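3.2 Color loss and dimensional change in garment-washed denim

The second part of the study compared two indigo-dyed fabrics under repeated home laundering. Fabric A was a ring-spun right-hand twill supplied by Timmermans, woven from pure cotton and sold unwashed. Fabric B, from the Jasine line, used the same weave but carried a small share of elastane in the weft. Both were cut and sewn into straight-leg trousers at the Amasdale workroom from a single pattern, so that seam placement and thread tension would be the same for the two groups.

Each pair was turned inside out, washed on a cool cycle with a liquid detergent free of optical brightener, and line dried indoors. Color was read at the thigh, the knee and the back pocket after every wash. Dimensional change was taken from bench marks placed 300 mm apart along the warp and across the weft before the first wash. Garments rested flat overnight before measurement, as earlier trials had shown that readings taken sooner overstated shrinkage in the warp.

Fabric A lost most of its surface dye in the first 7 washes. After that point the change from one wash to the next was close to the repeatability of the instrument. Fabric B faded more slowly at the start but did not level off within the test period, and at wash 11 the two fabrics could not be told apart at the thigh. At the knee the order was reversed - the stretch fabric was lighter, and the difference was clear to an untrained eye. We attribute this to the higher strain in the weft when the wearer sits, which opens the yarn and exposes the undyed core to abrasion.

Shrinkage followed the expected pattern. In Fabric A nearly all of it took place in the warp during the first wash, with little movement afterward. Fabric B shrank less in length but continued to draw in across the weft, and the waistband, which was cut along the warp, puckered where it met the body panels. Verbruggen reported similar puckering in an earlier set of stretch twills and suggested cutting the band on the cross grain. We did not test that change.
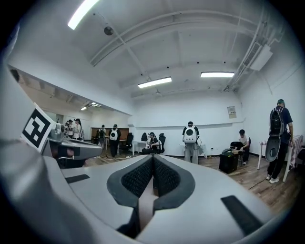
Figure 4. Hand-held gripper with textured finger pads.

Pocket bags and hems were examined separately. The hems roped in every garment made from Fabric A, and the raised parts of the twist faded ahead of the flat fabric beside them. Roping was weaker in Fabric B and absent in the pairs that had been hemmed with a lockstitch at low tension. Pocket bags, cut from a plain cotton drill sold as Stinance 201, picked up loose indigo in the first wash and kept it through the rest of the series. The stain did not affect the strength of the drill, but it was visible at the pocket mouth in the lighter garments and would likely count as a fault in retail inspection.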